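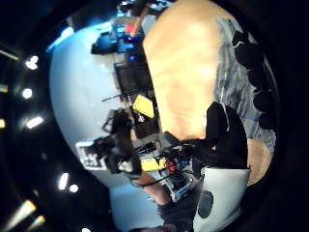 ## Thread: Are machines ready for bench work and table clearing?

**Facilities forum, Skestlow Shared Workshops — opened in September**

**cremilda.queiroz** (moderator)

Members have asked whether Skestlow should set aside money for an automated bench-clearing system. The chores in question are modest: wiping down a wooden tabletop, coiling cables, and returning boxes to their shelves. I request that replies address present capability only. Future promises may be raised in a separate thread.

**n_batista**

My position is that the technology is not ready. Our Lacerda site evaluated a single-arm unit over 26 working days. It wiped an open surface to an acceptable standard. It did not manage cables. A bundle of mixed cords, or a clear plastic container with dark items inside, required staff assistance in 18 of 20 attempts.

**stitinance_ops**

I must disagree in part with the previous member. The Lacerda evaluation used one arm and one fixed camera. Cable handling is a two-handed task for most people, and it is reasonable to expect the same of a machine. Stitinance runs a two-arm station for sorting returned tools, and it has been in daily service since spring.

**n_batista**

Sorting returned tools into marked trays is a narrow duty. Could the Stitinance station be moved to a bench it has not been set up for, with another person working at the same table?

**stitinance_ops**

It could not. Moving it requires a new setup and a safety review. I would still count it as a machine doing a shop-floor chore.

**nirnura_bench**

At Nirnura we timed our own end-of-day cleanup. One person clears a bench in 43 minutes, and most of that time goes to deciding what is to be kept. Wiping is the short part. A purchase that covers only the wiping would save us very little.

**cremilda.queiroz** (moderator)

Thank you. Would stitinance_ops kindly post the setup hours for the sorting station, and would Natanael Batista attach the Lacerda task list? The budget request remains on hold until both are available.

**n_batista**

The task list will be posted by noon tomorrow — the cable trials are on the second page.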